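Print this page | E-mail this page

Rullow Handheld Gripper Set, Two-Hand
Sold and supported by Stelell

The Rullow set is a pair of hand-held grippers for recording manipulation work without a robot on site. The operator holds one unit in each hand and does the task directly. Jaw opening and the position of each unit are logged for later use in policy training. The set is sold as a complete kit or as single replacement units.

Operating principle

Each unit has a rigid plastic body, a pair of gripper fingers at the front and a marker block at the rear. The block carries printed fiducial patterns on more than one face, so a head-worn camera can recover the pose of the unit through most wrist rotations. Pose is lost when all marked faces turn away from the camera or when a sleeve covers the block. Short dropouts are filled from the inertial sensor in the body. Longer ones are flagged in the log and left unfilled.

Jaw opening is read by an encoder at the finger pivot. Finger pads are a wear item and can be changed with the hex key supplied.

Kit contents

2 grippers, left and right
2 marker blocks, fitted and calibrated
Head strap with camera mount (camera ordered separately)
8 finger pads
2 charging cables
Calibration card and hex key
Carry case

Specifications

Session length per charge: up to 4 hours
Warranty: 24 months, finger pads excluded
Price, complete kit: $2,892, shipping extra
Recording software: Kestgate, one seat included

Setup

Charge both units fully before first use. Fit the head strap and adjust the camera until both marker blocks stay in view with the elbows bent at the sides. Start Kestgate, select the two-hand profile and hold the calibration card at arm's length until the status line turns green. Close and open each gripper fully once. Repeat the calibration after any change of finger pads or if a marker block has been removed.

Bright reflections on a printed marker reduce detection range. Matte marker faces have been standard since October. Owners of earlier units can order the matte faces from Stelell as a spare part. The Koyama wrist mount fits both hands but shifts the balance rearward, and the two-hand profile must be recalibrated with it installed.

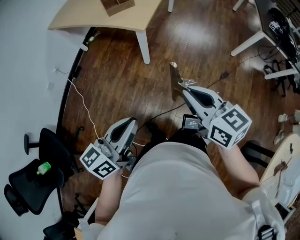 Can the grippers be used one at a time?

Select the single-hand profile in Kestgate and switch the other unit off. Files recorded this way carry one pose track and can't be merged later with a two-hand session.

Ordering

Kits are built to order. Quotes for several kits, and questions about export of log files, go to Amparo Carrasco at the Stelell sales desk. Returned units must include both marker blocks, which are matched to the body at calibration.

Prices and contents last checked Monday, February 23, 2026.

This site uses cookies to remember your region and cart. By continuing to browse you accept their use. Cookie settings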